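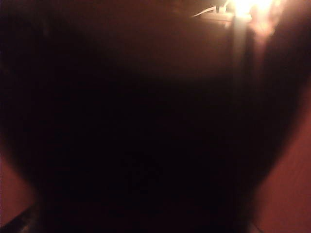

Figure 1. Bright light against dim brown surroundings.

Search reports Enter keyword Go

Light and Shade in a Small Packing Room
Project report, Interior Environment course
Submitted by Rianne Maes and Ruben Dijkstra
Saturday, July 22, 2023

1. Purpose

The project examined how one strong lamp affects ordinary work in an otherwise dim room. The room selected was the packing room at Zidomport, where household goods are sorted, wrapped and placed on shelves. Staff had reported in May that labels were difficult to read toward the end of the day. The authors were asked to record the working conditions and to propose changes that would not require new wiring.

Figure 1 shows the contrast at issue. The light is yellowish-white at its center and spreads into orange and peach, and nothing can be distinguished within the brightest part. The brown area beside it becomes darker toward the left. A narrow ledge is only faintly visible below the light, and a large dark form close to the viewer shows almost no surface detail.

2. Method

Work was observed over four afternoons. With the window blinds closed, staff packed 144 items under the existing lamp. The same items were then packed with the lamp turned toward the wall and a paper shade fitted over it. For each item, the authors noted whether the label was read at the first attempt or had to be carried closer to the light. Both rounds used the same shelf order. Staff were told the purpose of the study in advance.

3. Results

Under the existing lamp, 34 labels had to be carried closer to the light. In the second round, the number was four. Most of the difficulty in the first round occurred when the person packing faced the lamp while reaching for a dark item. Brown cartons on brown shelving were the next most common problem. White labels caused little trouble in either round.

Two members of staff found the shaded lamp too weak for cutting tape. This objection was recorded but not tested.

4. Limitations

The number of items was small, and the second round may have benefited from practice. No light meter was available for the first afternoon, and readings from the remaining afternoons have therefore been left out of this report.

5. Recommendations

The lamp should be turned toward the wall during sorting and should remain shaded. Shelf edges should be marked with a pale strip. Dark goods should be placed on the side nearer the window. A second small lamp should be provided at the cutting table, and its position should be agreed upon with the staff who use it.

The authors thank the staff at Zidomport for their cooperation.

Contact | Copyright 2023 Drevolance Student Reports | Back to top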